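Clurovari Wall-Mounted Folding Airer

Home > Laundry and Utility > Drying > Clurovari

The Clurovari is a folding clothes airer for permanent fixing to an interior wall. It is made by Corkelmont for flats, shared houses, staff accommodation and any other building in which washing is dried indoors. When closed, it lies against the wall. When open, it provides nine fixed rails at a single height, with no legs or props standing on the floor.

Specification

Overall width: 1060 mm
Projection when open: 524 mm
Number of rails: 9
Maximum evenly spread load: 20 kg
Frame: powder-coated steel
Rails: stainless steel
Colours: white, slate
Supplied with: two wall brackets, drilling template, printed instructions
Wall fixings: not supplied

The maximum load applies to the airer when it is fully open and fixed to a solid wall. It includes the weight of water held in the washing. Wet towels, bedding and denim should be spread across the full width and should not be gathered at the outer rail.

Choosing a position

The airer should be fitted where air can move freely on both sides of the washing. A position near an opening window or an extractor fan is preferred. The airer must not be fitted above a hob, an open fire or any portable heater, and it should not be placed where wet clothing would drip on to a socket or an extension lead.

Many customers choose to fit the airer in the same room as the washing machine. Where the machine loads from the top, the height of the raised lid must be measured before the brackets are marked out. The lid should open fully with the airer both open and closed, and the user should be able to reach into the drum without leaning under a loaded rail. The supply cable and hoses should also be traced before any drilling is carried out.

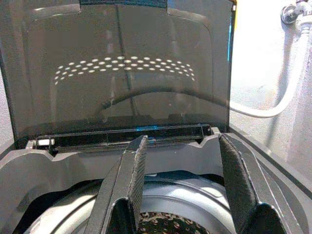 Tinted lid in the raised position.
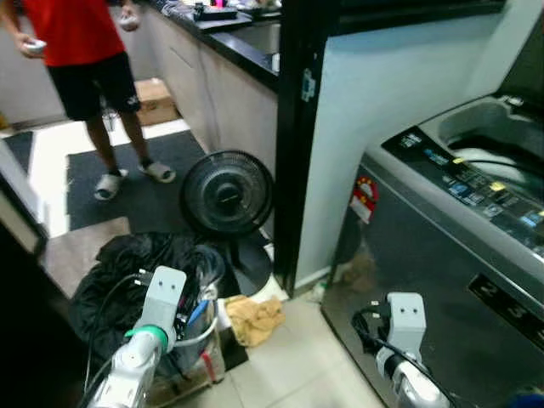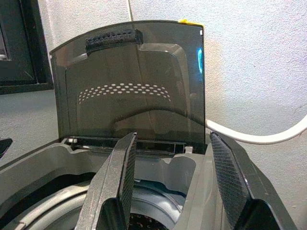
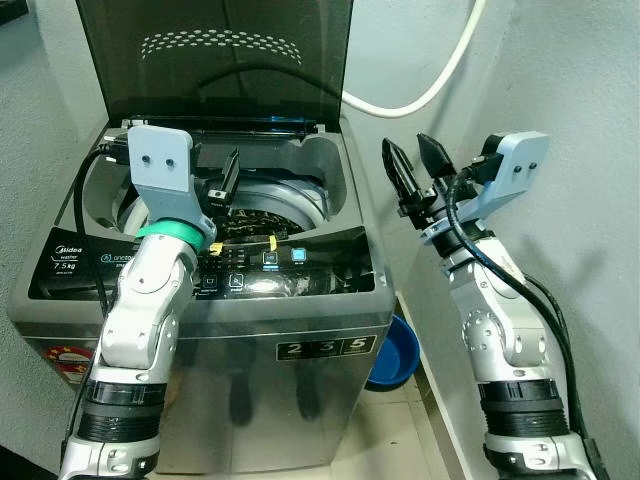
Midea top-loading washer, 7.5 kg, with the lid up.

The usual fixing height is level with the shoulder of the person who will use the airer most often. Users who are seated, or who find it difficult to lift their arms, may ask for it to be set lower. There is no minimum height, provided that long items can hang clear of the floor.

Wall types

Brick, block and concrete walls are suitable. Timber stud walls are suitable if both brackets are screwed directly into the studs. The airer is not approved for plasterboard alone, whatever type of fixing is used. Customers who are unsure of the construction of a wall should obtain advice from a competent installer before placing an order. Tenants are reminded that written consent from the landlord may be required.

Fitting

The template is held to the wall and levelled, and the bracket holes are marked through it. Once the brackets have been secured, the frame is lowered on to them and the locking screws are tightened by hand. The airer should be opened and closed several times before washing is placed on it. If the arms do not move evenly, the brackets are out of level and should be adjusted.

Care and cleaning

Wipe the rails with a damp cloth and dry them before closing the airer. Bleach and abrasive pads will damage the coating and are not covered by the guarantee. The locking screws should be checked twice a year.

Related products

Plarkura Hanging Set: slotted plastic hooks that clip over the rails and keep shirts on their hangers.
Frade Drip Tray: a shallow tray to stand beneath the airer on wooden or carpeted floors.

Both items are sold separately. The Frade tray is made in one size only and does not extend beyond the open airer.

Ordering and delivery

The Clurovari in white is held in stock. The slate finish is being made in a new batch, and orders for it received by 10th March will be sent out in April. Deliveries are made to the ground floor entrance of the building. Landlords and housing providers who require several units may request a single invoice and a shared delivery address when ordering.

Unused airers may be returned in their original packaging. Airers that have been fixed to a wall cannot be accepted unless they are faulty. Spare brackets, locking screws and end caps are available from the Corkelmont parts desk, and the code printed on the underside of the left arm should be quoted with each request.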